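The picnic glasses, and where they live now

The plastic glasses have come out of the cupboard again, so I have been thinking about how to store them. I have had coloured ones for years. They do for the garden, for children's parties and for anyone who talks with their hands. The trouble is that they take up as much room as real ones and they never stack.

A gold wire stand with scroll arms, and the coloured glasses that go with it: 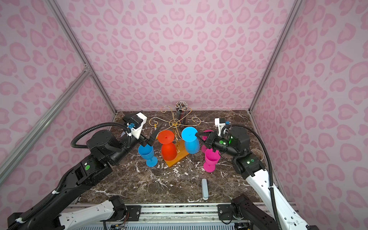
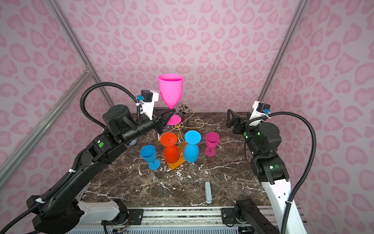
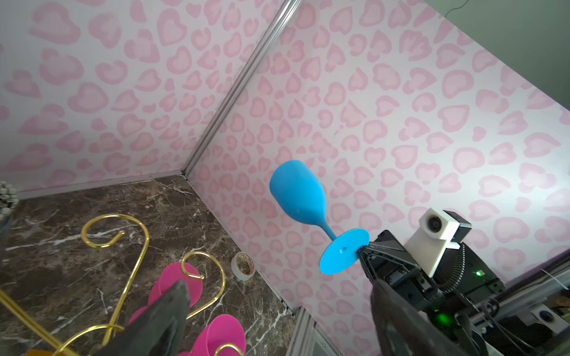
Do plastic wine glasses need to be hung upside down?

They can stand either way up. Upside down keeps the dust out of the bowl, and hanging by the foot is better than standing on the rim because the air can get in underneath. If you stand them on their rims straight after washing, water gets trapped and you find a ring on the shelf the next day. If they are properly dried first it makes very little difference.

I came round to hanging mine slowly. In the old flat on Sinness Road they lived in a box on top of the fridge, wrapped in kitchen roll, and I got them down perhaps twice a summer. Then we moved to Havonitz and the new kitchen had one decent wall cupboard and a long bit of worktop that was no use for cooking because the sockets are all at the other end. A stand made sense there. It is the sort of thing I would have called clutter before.

A few notes for anyone thinking of the same.

Check the height before you buy. The space under a wall cupboard is often less than you think, and you have to lift a glass up and out before it clears the arm. I had to bring mine forward a good way from the wall.

Look at the arms. The ones that curl up at the end hold the foot of the glass well, but you have to tip the glass a little to get it in. Straight arms are quicker to load and a knock will send everything on to the floor. Plastic glasses bounce, so this is not a disaster, but I would not put my mother's crystal on straight arms.

Load opposite sides in turn. Plastic weighs next to nothing, but a light stand with everything on one side will still lean, and once it leans the glasses slide into each other and scuff. Take them off the same way. I put the bigger ones on first and fit the small ones round them.

Wash them by hand. Mine went cloudy after one summer in the dishwasher and have stayed cloudy. Warm water, a soft cloth and a drop of washing-up liquid is enough. For lipstick I use bicarbonate of soda on a fingertip. Don't use the green side of the sponge. Red wine left overnight in a pale one will leave a tint, and I have not found anything that shifts it completely.

Wipe the wire as well. I forgot this for a whole winter and the curls were furry with dust and cooking grease. A pipe cleaner gets round the tight bends. If the base is wood, keep it away from the sink and use a damp cloth that has been well wrung out.

Rocío Cuautle, who I used to share a kitchen with in the Karunaratne building, gives each person a colour at the start of the evening and they keep it until they go home. I have copied this and it does cut down the washing-up. It falls apart when there are more guests than colours, so for bigger parties I tie a bit of wool round the stem.

The box from the top of the fridge went to the charity shop in January with the old fondue set in it. I kept the lid, and it goes under the plant pots on the windowsill. Next job is the drawer with the corkscrews.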